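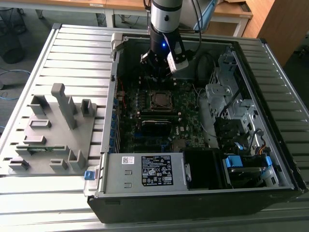
Flilico
Home | Our Work | Open Roles | Contact

Posted in: Jobs & Participation > Paid, part-time

Robot teaching operators wanted – Pearce workshop

Do you like taking things apart? Have you ever opened up an old desktop just to see how it all fit together, and maybe even gotten it back together again? Then we would very much like to hear from you.

Flilico is looking for 18 people to help us gather examples for Praveck, our learning system for computer repair and recycling work. Praveck learns from demonstrations, so it needs a great many of them, done by many different pairs of hands. You will guide a robot arm through small jobs inside an open desktop tower, such as reaching for a memory module or lining the gripper up over part of the motherboard, and each try is saved as one example. We have 1,478 good ones so far and need a lot more (the clumsy ones are useful too, so please don't be shy about those).

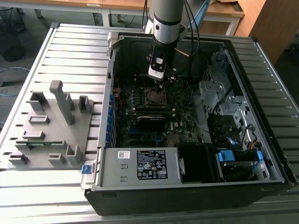 The arm over an open tower at our Pearce workshop, with the parts fixture at left.

You don't need a degree, and you don't need to have worked with robots before. We'll train you over your first two shifts, and you will be paid for that time just like any other. What we do ask for is patience, a fairly steady hand, and a willingness to do the same short task over and over while paying attention to how each one went. You'll also write a line or two of notes after every set – plain words are fine, and spelling doesn't count.

Shifts run four hours, starting at 9 in the morning or 1:30 in the afternoon, and we ask for at least two a week through the end of May. Pay is $92 per shift. There is free parking behind the building, a decent kitchen, and a chair at every station for anyone who would like to sit while they work.

You must be 18 or older and allowed to work in the United States. Scheduling and pay are handled by our staffing partner, Prudetent, so your paperwork will come from them.

To apply, send us a short note with the shifts you could work and a few words on something you have fixed, or tried to fix. No résumé needed. We read every note and will write back either way.

Print this page | E-mail this page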